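Pliter Pauses Two-Handed Table Robots After Grip Fault, Issues Software Fix

STOSTSTEAD, July – Pliter, the maker of the Petek line of two-armed robots, has asked customers to stop running tasks with glass items until they have installed a software update. The request follows a fault in which a Petek hand failed to let go when told to.

The fault was found at the company's test site in Stoststead. A hand had closed on a glass bottle at the end of a sorting run. When the operator sent the release command, the control screen showed the hand as open while the fingers kept pressing. The bottle cracked. The operator used the stop button and the arm came to rest. There were no injuries.

Pliter then went back through its run records. Out of 1,848 recorded grips, the company found 13 in which the position shown on the screen did not match the true position of the fingers. In 3 of those, the grip force went on rising after a release command. All 3 involved smooth, rounded items lying on their sides.

The company traced the problem to Kuline, the hand control program that ships with every Petek unit. When the thumb and fingers reached their set positions at slightly different times, Kuline could drop the thumb's reading and use the last one it had stored. The hand hardware was checked and no defect was found in the joints, motors or cables.

The test work uses ordinary household and grocery items laid out on a cloth-covered table. Items differ in weight, shape and surface so that the hands have to change their grip from one to the next.
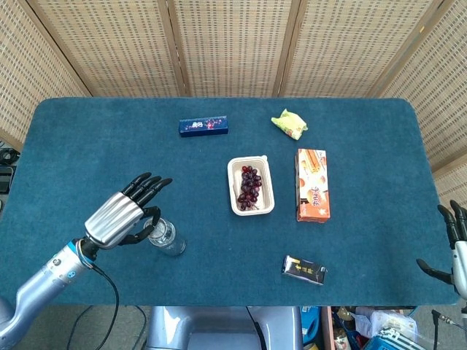
A robotic hand grips a clear glass bottle during table work. A tray of grapes and packaged snacks are also on the cloth.

Over 200 Petek units are in use with customers. Pliter has written to all of them with the following instructions:

Do not use the hands on glass, ceramic or other breakable items until the update is in place.

Keep people out of reach of both arms while the hands are closing or opening.

If a hand does not open on command, press the stop button. Do not try to pull the item free.

After a stop, look at the hand itself before restarting. Do not rely on the position shown on the screen.

The update is free and can be installed by the customer. It changes Kuline so that a missing finger or thumb reading stops the hand and shows a warning. It also sets a lower limit on grip force for new tasks. Customers who have set their own force limits will need to enter them again after the update.

Units that cannot be updated on site may be returned to Stoststead. Pliter will pay for shipping both ways.

"We should have caught this before the program shipped," the company said in a statement. "Our release checks tested each finger alone, and they did not test what happens when one reading arrives late. That check has been added."

Testing with glass items has been halted at Stoststead and will start again once the updated program has completed a full set of runs with plastic bottles and cartons. Pliter will send the results to customers in writing.

Customers with questions should contact the Petek service desk and have the serial number of the unit ready. The number is on the label inside the rear cover.

About Pliter
Pliter builds two-armed robots and robotic hands for sorting, packing and research work. The company is based in Stoststead.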